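How to watch a robot packing demo without being sold to

I went to the Birketti open day in April with a short list. Use it at yours.

1. Look at the table before the arms move. Trays side by side and a bag already standing open make an easy layout.

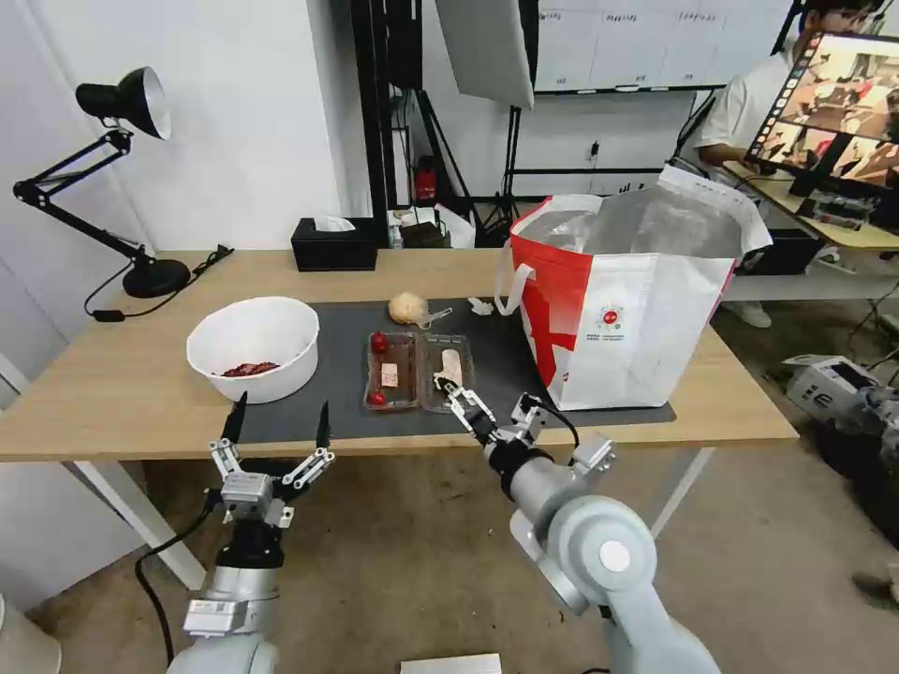
Two food trays on the mat, insulated bag at right

2. Ask how many runs they log, and how many fail. Sobia Baloch told me 376 runs and 11 failures — fine, but ask what counts as a failure. A dropped tomato didn't.

3. Watch the gripper at the mouth of the bag. Paper and soft handles are harder than a rigid bin. 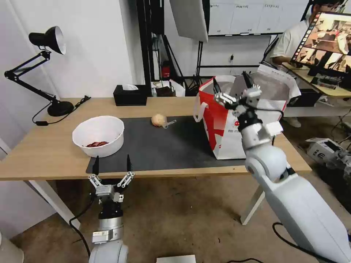
Right gripper at the top of the bag

4. See which arm does the lifting, and how high a container goes. Does it stay level? I wouldn't trust soup to this one.
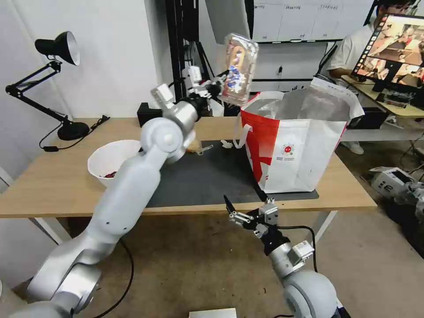 5. Find the operator. Ask Eifion Lougher, or whoever is running yours, what happens if he leaves the room. My answer was "it depends."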